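Laundry tips from the Pumlow robotics club

Our Tuesday crew has spent all term teaching two arms to fold clothes, and I've never thought so hard about a T-shirt! A lot of it works at home too, so I've put our favourites together.

Stretch before you fold. Take the piece by both ends, pull it out lengthwise and lay it down flat. Wrinkles you leave in now get pressed into every layer after.

Clear a big patch of table. Keep the rest of the pile at the back corners, well out of your elbows' way — or your grippers' way, if you've got them.

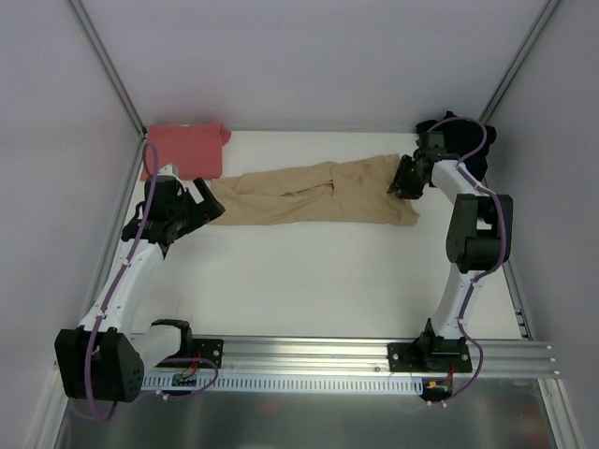
Tan piece laid out between the arms, folded red cloth at the back left, black one still bunched up.

Pick a plain, pale surface. Dark socks and coloured tea towels are far easier to spot on white, for cameras and for tired parents.

Tidy your cables. Cable ties cost next to nothing, and a loop with a bit of slack won't tug when the arm reaches. Same goes for the iron cord!

Practise on old clothes. We logged 68 folds in November before anyone's good hoodie went near the table, and the last 12 were lovely and square.

Next up is fitted sheets. Wish us luck, and send in your tricks.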